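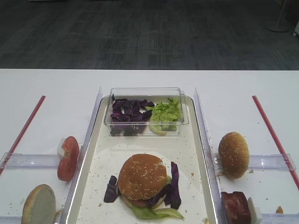
Margarida Figueiredo asked after the first lecture whether a stacking task is still one task when the ingredients lie in different places. For grading purposes it is. Each team submits a single program that covers the full assembly, and the order of layers is fixed by the team in its plan – the plan may not be changed once the trial has begun.

Unit 2: Food Assembly, Handout for Teams

The unit continues the pick-and-place work completed in November. Students should review their notes on grasp width before the lab. Soft items such as lettuce, chopped cabbage and tomato slices require a lower closing force than the bun, and the settings for each must be recorded separately.

Teams Pendo and Sternitz will use the laboratory first. Teams Urner and Pellegrini follow once the tray has been cleared and wiped.

Each team completes two trials. A trial is stopped if an item leaves the table or if motion is paused for longer than 3000 milliseconds outside a planned wait. The written report may not exceed 1000 words, excluding tables, and must include the layer plan, the force settings and an account of every failed grasp.

Reports are due on 13 Jan 2025. Requests for an extension should be sent to Zeyu Feng before that date. Food used in the laboratory is not to be eaten.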